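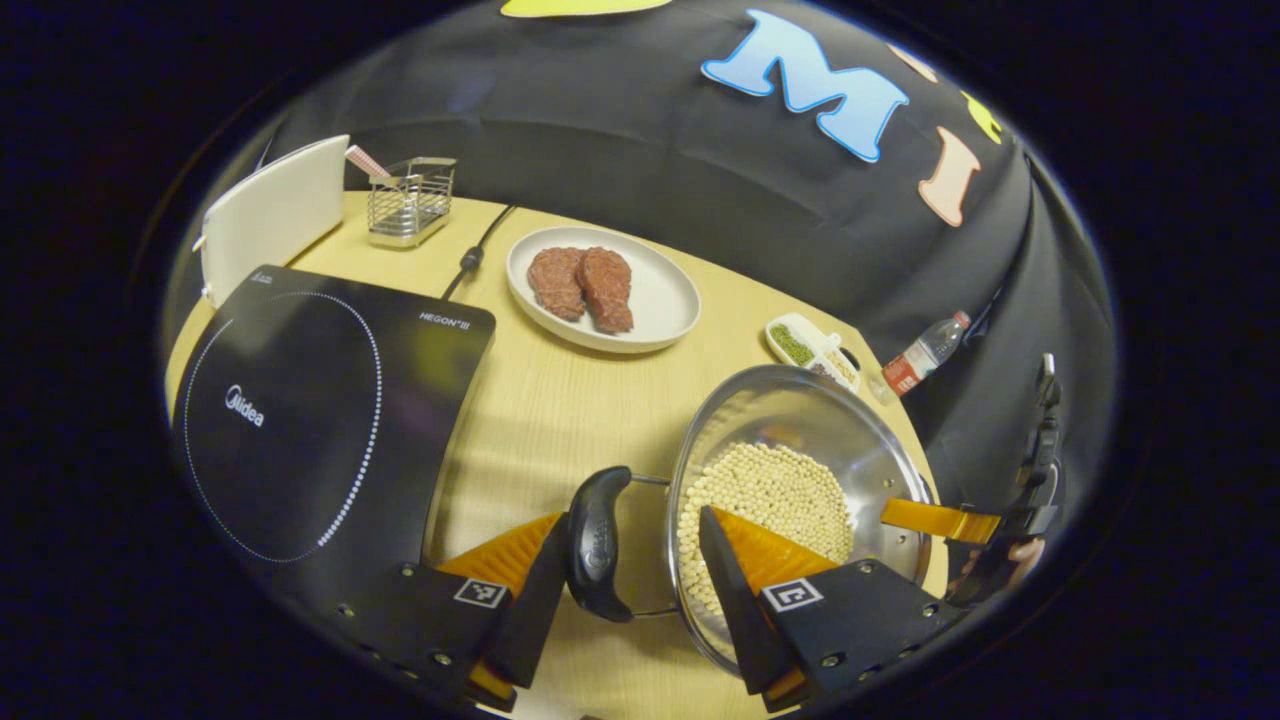

Two grippers, one pan: trajectory replay drifts apart after a while

Posted in Bimanual / Data tooling

I'm having so much fun with this project, but I'm stuck! We record with two hand-held grippers, both tracked by their own wrist camera. For the pan clips, the left one has the handle and the right one goes to the opposite rim. When I replay a clip in Etau, the start looks perfect, and then the distance between the two grippers slowly grows, even while both should be holding the same rigid pan. By frame 200 they're 20 mm further apart than they were at the grasp.

Each trajectory looks smooth alone. I run SLAM per camera at the default settings and align the two maps once, at the first frame. Is that my mistake? Would love to keep the clips I have.

tinroof_ada

Lejla Dimitrov

Ooh, I love this problem. Yes, the single alignment is the first place I'd look. Two separate maps can each be smooth and still disagree in scale or drift, and one match at frame one can't fix that.

What worked for me in Janbridge:

Estimate the transform between the maps from lots of frames, spread over the whole clip. Include scale if your SLAM is monocular.

Then use the pan. While both grippers are closed on it, their relative pose should be nearly constant, so add that as a soft constraint and re-optimize both paths together. Keep it soft - a handle can rotate a little between the pads, and beans shift the load.

Also check that you mask out the grippers before tracking. The finger markers move with the camera, so any features picked up there tell SLAM you're standing still. A black backdrop makes this worse, with little beyond those foam letters on it to hold on to. Fixing my mask took one clip from 118 tracked frames to 140, and the drift got much smaller too!

kettlebyte

had the same thing, was clock offset between the cameras. check timestamps

Lejla Dimitrov

Good one to rule out! An offset shows up mostly during fast moves, though, and yours grows slowly. If the gap also grows while the pan is held still, I'd go back to the maps.

tinroof_ada

It was the mask! I had one made for the old fingers and it left the markers showing. Rerunning everything tonight with the joint optimization on top - the first clip already looks so much better.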